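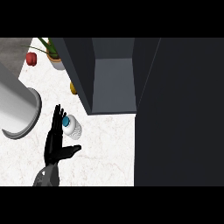 A small white bottle with a teal cap on a marble countertop.

How to Put In Eye Drops

Posted 27 Mar 2019 by Paavo Pesonen, Mistdale Eye Clinic

Most of our patients go home with at least one bottle of drops, and a good number come back having used twice as much as they needed with half of it on their cheek. The steps are simple once you have done them a few times. They apply to most prescription and over-the-counter drops. If your own instructions say something different, follow those.

Before you start

Read the label. Check the name of the drop, which eye it is for, how many times a day, and the expiration date. Ear drops come in bottles that look very much like eye drop bottles, and every year we get calls about a mix-up. If you keep both in the house, store them in different rooms.

Wash your hands with soap and water and dry them on a clean towel.

Take out your contact lenses unless you were told you can leave them in. Many drops contain a preservative that soaks into soft lenses. The usual wait before putting lenses back is 15 minutes, but check the leaflet.

If the label says to shake the bottle, shake it. Drops labeled "suspension" have medicine that settles at the bottom, and they need a proper shake every time.

Putting in the drop

1. Sit down and tip your head back, or lie flat on a bed. Lying flat is easier for anyone with a stiff neck.

2. Take off the cap and lay it on its side on a clean tissue. Don't touch the tip of the bottle.

3. With one finger, gently pull down your lower eyelid so that it makes a small pocket.

4. Hold the bottle upside down over the eye with your other hand. Rest that hand on your forehead if it shakes. The tip should be close to the eye but must not touch the eye, the lid or the lashes.

5. Look up at the ceiling, past the bottle.

6. Squeeze out one drop into the pocket.

7. Let go of the lid and close your eye slowly. Don't squeeze it shut and try not to blink.

8. Press a fingertip lightly against the inner corner of the closed eye, next to the nose, for one to two minutes. This slows the drop from draining into your nose and throat, and it also cuts down on the bitter taste some people notice.

9. Wipe away any extra with a clean tissue. Put the cap back on and wash your hands again.

One drop is enough. The eye can't hold much more than that, and the rest will run out. If you are sure you missed, try once more. A cold bottle can help here: if your drops are allowed in the refrigerator, you will feel a chilled drop land.

If you use more than one kind

Wait at least five minutes between different drops. If you also use an ointment or gel, put that in last. Your vision will be blurry for a while afterward, so do it at bedtime if you have the choice, and don't drive until you can see clearly.

If you keep blinking it away

Uldis Žukauskas at our front desk teaches this version to parents. Lie flat with both eyes closed. Place one drop in the inner corner of the closed eye, then open the eye and let the drop roll in. Keep your head still until it does. It works well for children and for adults who can't stand to watch the bottle coming.

Storing the bottle

Write the date you opened it on the label in pen. Many bottles should be thrown out four weeks after opening, even if there is some left, but this varies from drop to drop. Keep the cap tight. Don't leave drops in a parked car, above all in July. Never share a bottle with someone else in the family.

Missed doses

In most cases, use the drop when you remember. If it is almost time for the next one, skip the missed dose and carry on as normal. Don't double up. Patients on glaucoma drops who miss doses often should tell us at the next visit.

When to call

Mild stinging for a minute or so is common with many drops. Stop using the drop and call your eye doctor or pharmacist if your eyelids swell, if you get a rash, or if redness gets worse after you put it in. Get care the same day for severe eye pain or a sudden change in your vision. Trouble breathing or swelling of the face is an emergency, and you should call 911.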